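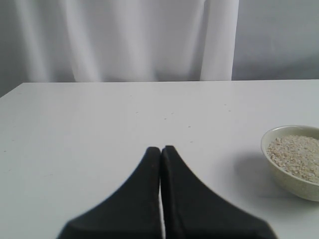

A reader of our last visit report wrote in to ask why we never say how long these tours take or whether the walking is hard going, and would we please put that first next time. So: the tour of the Indwood paper mill lasts two hours with a break in the middle, and there are two flights of metal stairs. Flat shoes are needed. Bags go in a locker at the gatehouse.

We went on 3 April 2026, in a group of 15, which is the most they will take. Booking is by email and we waited three weeks for a place.

Indwood stands on the river below the town, where there has been a mill of one kind or another for a long time. It made wrapping paper first, then ledger paper, and now makes mostly card and heavy drawing paper. The old water wheel has gone but its pit is still there, railed off, beside the car park.

The tour starts in the pulp store. The mill buys its wood pulp in dry sheets, baled and tied with wire, and also takes cotton waste for the better grades. The bales are dropped into a tank called a pulper, which works like a very large kitchen blender. The smell is mild, a bit like wet cardboard. We had expected worse.

From there you follow the pipes to the machine hall. Ear defenders are handed out at the door and you cannot hear the guide inside, so all the explaining is done beforehand in the corridor. The mill has one paper machine, known as the Lultier after the firm that built it. Pulp and water go on to a moving wire mesh at one end, and the water drains and is sucked out as it travels. Presses and heated rollers do the rest. It is very warm at the dry end. Several of us took our coats off and then had to carry them for the remainder of the tour.

A full reel comes off at 3,000 metres. The one on the stand when we passed had a chalked ticket reading 2,622, and the guide told us afterwards that short reels are cut up for sheets.

The finishing room was the part I liked best. Sheets are still checked by hand for the drawing paper, and the sorters work quickly, fanning the corner of each pile with a thumb. The card is cut and counted by machine. Two of the grades have names, Steris for the smooth one and Ruangrit for the rough, and there were offcuts of both to feel.

The canteen was open for the break. Tea was included, cakes were not.

There is a small shop at the gatehouse selling pads and seconds. I paid £8 for a bundle of Ruangrit seconds, and the only fault I have found is a slight wave along one side.

The mill shuts for maintenance in August and there are no tours that month. The bus stops at the top of the lane, and the walk back up is steep.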